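Keeping the old dial going: an interview with Jianguo Tian
Clondholm Materials Laboratory | People | Tue 14 November

Jianguo Tian looks after the testing hall at Clondholm, where steel bar, bolts and welded samples come in to be pulled until they break. 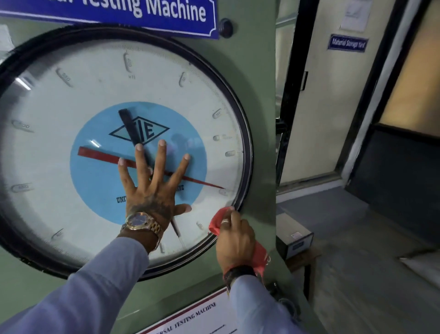

He started in April, taking over from a technician who had run the hall for years and left two notebooks of maintenance records. "I read both before I touched anything," he says. "Most of it was cleaning. Oil, dust, scale off the samples. It gets everywhere."

The hall has newer machines with screens, but Tian still uses the one with the dial for teaching and for routine bar tests. Students from the Fanow course come over to learn on it. "You watch the needle climb, then it hangs, then it climbs again. They have read about yield in a book and now they see it happen."

Reading it properly takes practice. He tells trainees to stand square to the dial, because from one side the pointer seems to sit over the wrong mark. The glass also has to be clean. "A greasy thumbprint over a fine scale is enough to make two people write down different numbers."

His method is simple. He uses a soft cloth, and any cleaner goes on the cloth, never on the glass, so that nothing runs down behind the rim. The rim gets done as well. "People do the glass and stop. The dirt sits round the edge and next day it's back on the glass."

So far this year the hall has tested 1,238 samples, 187 of them for Dollby, a fencing firm that sends its wire and fixings in batches. Tian would like a second set of grips before the next batch comes in. The present ones are worn, and thin wire slips in them.

He has asked Fu, the supplier, for a price. They quoted £2,890, with delivery extra. "I'm waiting to hear if we can have them," he says. "Until then I clean the teeth with a wire brush and do the thin stuff slowly."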